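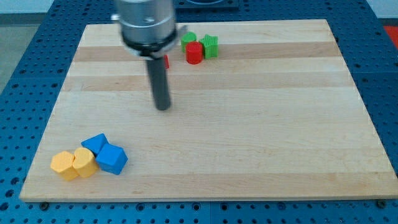

About Mendgate

Mendgate looks after robot cells that other people have bought. We don't sell robots, and we would be bad at it. When a cell starts dropping parts or stopping for no reason the screen will admit to, the owner calls us, usually at 4:40 in the afternoon.

Babatunde Balogun started the company after 12 years of maintenance work at Drerkent, where he was handed every machine whose manual had gone missing. He still answers the phone. There are more of us now, but he gets to it first.

Our bench cell

Every technician here learns on the same cell in the back of the shop. It has one arm, a perforated table, a maple board and a set of colored blocks that make visitors ask whose kids are in today. The arm carries a single round finger and pushes the blocks into groups. A pushing job is a fussy thing to set up. If the tip is a hair too low it plows the wood, and if it's a hair too high it sails over the blocks looking pleased with itself.

How we look after it

Mornings start with the collar. We check the clamp, put a straightedge against the finger and jog it down over bare wood until a strip of paper just drags. That height goes in the log, in pen. Then we try the bolts along the edge of the board, since a board that creeps will have you blaming the software until lunch.

The finger comes off every 200 hours. We look at the tip for flat spots, wipe out the collar and put it all back to the torque on the card taped inside the cabinet. Please don't improve on the card. Barros did the original wiring, neatly, and labeled none of it, so the labels are ours.

The log is at 3,360 hours. The worst day in it was last October, when a loose clamp screw cost us 49 restarts and a new finger. Trainees read that page first.

Working with us

We take on service contracts, one-time repairs and the occasional rescue of an Akus controller everyone else has given up on. Send us the fault code and tell us what changed the day before. Something changed the day before.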